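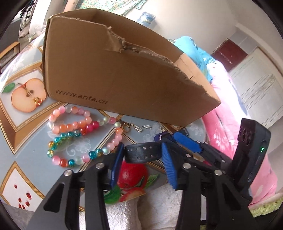 3.2 What ends up on the table

I'll admit I started this part of the study thinking jewelry lived in jewelry boxes (mine does, mostly). Then I spent May sitting at other people's tables, and I had to throw that idea out by the second visit! Across the 36 homes we logged 130 resting places for small adornments, and a lot of them were spots where somebody also eats lunch.

Figure 4. Beads, rings and small metal charms on a fruit-print tablecloth, with a torn cardboard box behind them.

Look at Figure 4 and you'll see why I got so interested in surfaces. The cloth is glossy and busy, with gold-framed panels of fruit, and a gold ring with an orange stone is sitting right on a printed apple. Small things on a pattern like that are a pain to spot, and people told us so over and over. One woman in Hartono said she pats the table with her flat hand before she shakes out the cloth, every single time.

Bent Oddsson and I argued for weeks about what to call these spreads. He wanted "temporary storage," and I kept saying that some of them had been temporary for years. We settled on "open keeping," a term I borrowed from our earlier pilot in Ena, and we coded strands, rings and loose findings separately (charms went in with findings, which I still have doubts about). Cardboard boxes got their own code too, whether or not the household could tell us what was meant to go in them. Section 3.3 takes up the boxes.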